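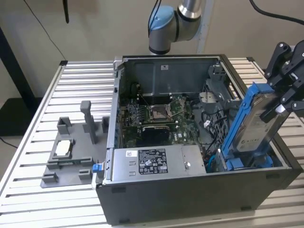 How far is it to Skondport if the bridge is out?

Three hours by the lake road, longer if the ferry at Irkus has a lineup.

The woman at the gas station had the answer written on a card taped beside the till, and she read it from the card. I asked whether the ferry took cash. She turned the card over, but the back was blank.

I bought a coffee and a map. The map showed the bridge as it used to be, a thin red line over the narrows, and I folded it so that part was on the inside.

My aunt's house had sold in February and I was supposed to be there at noon to hand over the keys. The new owners were a couple from the coast. They had offered to have a locksmith come and do the lot, but my aunt had carried those keys for most of her life and she wanted them given to someone. She could no longer make the drive, so she had counted them into an envelope and written the name of each door on a paper tag. Front. Back. Cellar. Boat shed. One tag said only No.

"What's this one?" I had asked her.

"It doesn't open anything," she said. "Give it to them anyway."

I took the lake road. There was old snow in the ditches and the centre line had worn off for long stretches. At Vedlow the road climbs away from the water and you lose the radio. I had been through Vedlow every summer as a kid, in the back seat, and what I remembered was a bakery called Aydoğan with a blue awning. My uncle always stopped there. He would come out with a bag of the round loaves with seeds on them, and he would eat the first one standing beside the car, with his door open and the engine running, while my aunt told him to get in.

The awning was grey now, or it had always been grey and I had remembered it wrong. The bakery was open. I hadn't planned to stop, but I pulled in. 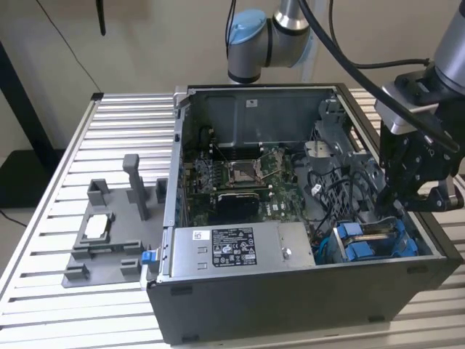 A girl of fifteen or sixteen was at the counter doing homework. I asked for two of the seeded loaves and she said they only made those on request, a day ahead. She had rolls. I took four rolls. While she was bagging them I told her my uncle used to come in for the loaves, years ago, and she nodded politely and said a lot of people used to.

I ate the first roll beside the car. It was good and a bit too salty. It was cold enough that I got back in to eat the second.

The ferry was on the far side when I reached Irkus. There were five cars ahead of me and a truck hauling hay. A sign said the crossing was free while the bridge was closed, and under that someone had added a line in marker about how long that had been. I turned off the engine and took the envelope out of the glovebox.

The key marked No was brass and smaller than the others, the sort that goes to a suitcase or a desk drawer. I tried to think what in that house had ever been locked. The cellar door had a key, but it hung on a nail beside the door. The boat shed had a padlock my uncle never closed. There had been a writing desk in the upstairs hall with a lid that rolled down, and I knew it went to auction for $300, with a bill of sale that said key missing.

I looked at the key for a while. Then the ferry came in and the hay truck started up, and I put it back with the rest.

The couple were sitting on the front step when I got there, forty minutes late. They had made sandwiches. I explained the bridge and they said they had come by the ferry too, the night before, and had slept in the living room on an air mattress that didn't hold. He took the envelope and she went through the tags, reading them out.

"And this one?" she said.

"It doesn't open anything," I said.

She asked if I wanted to keep it, then. I said my aunt had been clear about it. So she went inside and hung it on the nail by the cellar door, under the cellar key, and came back out and asked me what sort of fish were in the lake.

I told her pickerel, mostly — and perch off the dock, if you went early. I gave them the two rolls that were left.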